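**Indigo fading** is the gradual loss of blue color from cotton cloth dyed with indigo, most often denim. It is commonly described as a natural result of wear and washing. Much of what is printed on the subject comes from clothing sellers and hobby writers, and the quality of the evidence varies a good deal.

## Cause

Indigo does not dissolve in water. To dye cotton with it, the dyer first turns it into a soluble form in an alkaline bath, dips the yarn, and lets the air turn the dye blue again. Yarn may be dipped many times. In ordinary denim the dye stays mostly on the outside of the yarn and the core is left white, a result known as ring dyeing. Rubbing wears away the outer fibers and the white shows through.

This much is well established. The claim that indigo "never bonds" with cotton, repeated in many shopping guides, is a loose way of putting it. The dye is held in the fiber by weak forces and by being trapped there, and some of it stays for the life of the garment. 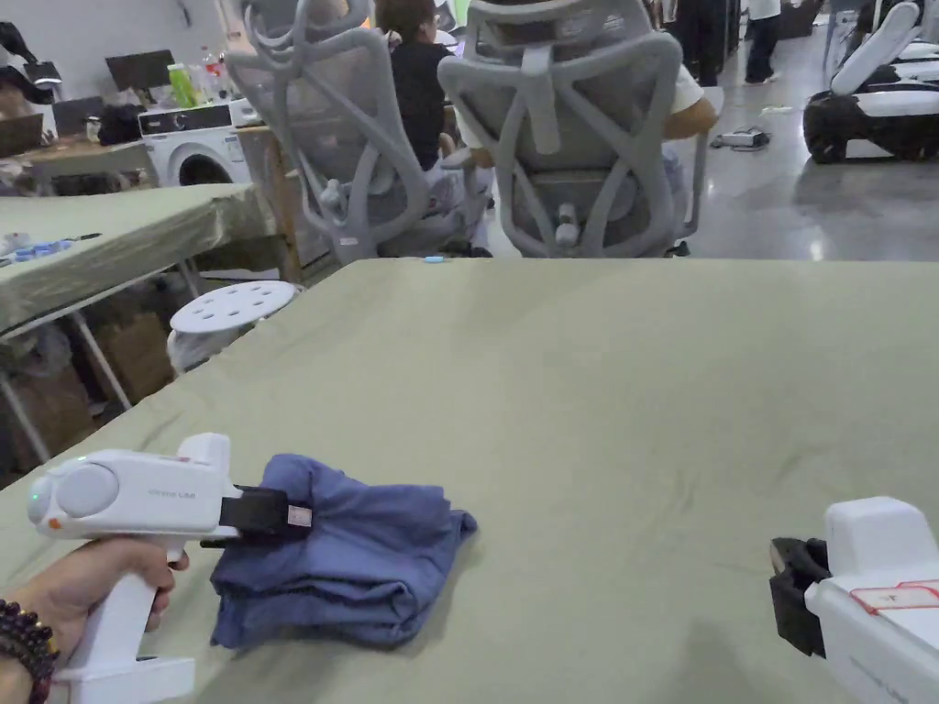
Sunlight and ozone also break indigo down, and cloth stored near a window may turn yellowish along the folds. How much of the fading on an everyday pair of jeans comes from light and how much from rubbing is disputed. Most writers who give a firm split do not say how they measured it.

## Household advice

Few areas of laundry advice are as crowded with untested claims. The best known are these:

- **Salt or vinegar "sets" the dye.** There is no good reason to expect this. Indigo is fixed, as far as it is ever fixed, when it oxidizes in the dyehouse. A vinegar rinse may remove leftover alkali and soften the cloth, which could explain why people believe it works.
- **Freezing cleans jeans without fading them.** Freezing does not remove skin oil or dirt, and many bacteria survive it.
- **Cold water prevents fading.** Cold water slows the loss of color. It does not stop it, and the rubbing of cloth against cloth in the drum continues at any temperature.
- **Turning the garment inside out.** This one is probably sound, as it moves most of the rubbing to the inner face. The size of the benefit is usually overstated.

The Belberg wash trial is often cited in support of cold washing. It used 70 garments, all from one mill and all washed in the same model of machine, and it had no group that was worn without being washed. Its summary nevertheless speaks of "denim" in general. A follow-up by the testing firm Statcombe collected 469 household questionnaires, of which 343 were complete enough to use. Respondents judged the fading of their own clothes by eye, from memory. The report's finding that careful washers had bluer jeans may show only that careful washers think well of their jeans.

## Color transfer

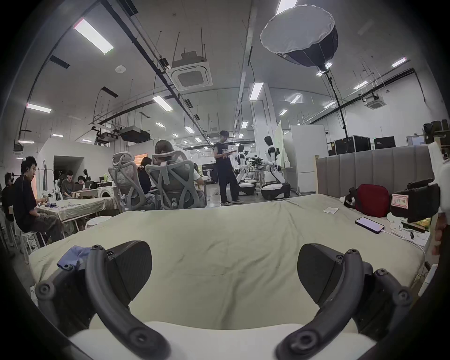 Vol. 12, No. 3

Loose indigo can rub off on light-colored cloth, leather and upholstery, a fault called crocking. Testers rub a white cotton square against the denim under a set load, once dry and once damp, and compare the stain with a gray scale. Damp results are nearly always worse. Labels warning that color "may transfer" seldom say what rating the cloth received, and a buyer has no means of comparing one brand with another.

Transfer is heaviest when a garment is new. Beyond that, the usual figures deserve caution. The statement that transfer ends after a certain number of washes goes back to a sales leaflet from the Taheri mill, where no test is described.

## Claims of age and origin

Sellers of old workwear sometimes offer fading as proof of age. The textile historian Homa Tabrizi has argued against this, noting that stone, sand, enzymes and lasers can all produce similar wear in a single shift. In her survey of the Ilavport collection, which holds 963 garments, she found pieces with heavy fading and no record of having been worn, and dark pieces with long records of use. She considers stitching, hardware and paper records better guides, and advises that fade patterns be used only to support them.

## See also

- Crocking
- Ring dyeing
- Vat dye

*Last reviewed December 3, 2019.*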